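Dedberg Documentary Days: Questions from Filmmakers

Last updated September 2026

What films do you accept?

Documentaries of any length, finished within the last two years. Work in progress goes to the Albers pitching session, which has its own form and its own deadline.

How many films do you show?

We had 1,202 entries for the July edition and picked 195. Shorts make up the larger part of the programme. 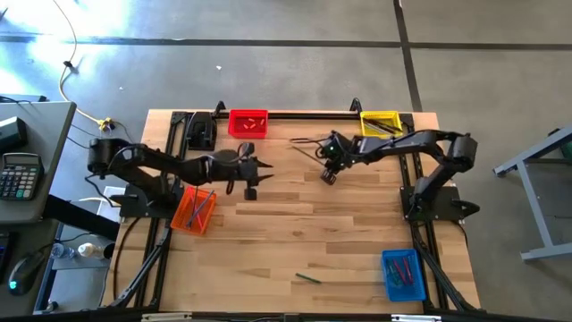
Does my film need English subtitles?

All films must have them, including films in English. Please burn them into the viewing copy. For the screening copy we also take a separate subtitle file.

Can I send a film that has been shown on television?

Yes, if the broadcast was outside the country. Films that are free to watch online are not accepted until the link has been taken down.

Where are the screenings?

Features are shown at the Plirnska cinema, shorts in the hall at Dadow. A bus runs between the two on festival days and is free with a pass.

Will you pay for my travel?

We pay for seven nights' lodging for directors in the main competition. Travel is not covered. We can write a letter of invitation if your film fund asks for one.
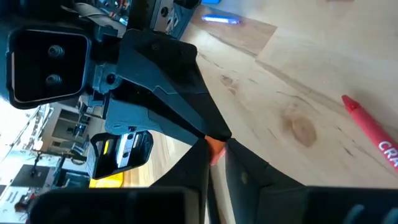
After your film is selected

When do I send the screening copy?

Within 2 weeks of your acceptance email. The upload address is in that email.

Can I change the cut?

Small fixes to sound or colour are fine. If the running time changes, write to the programme office first.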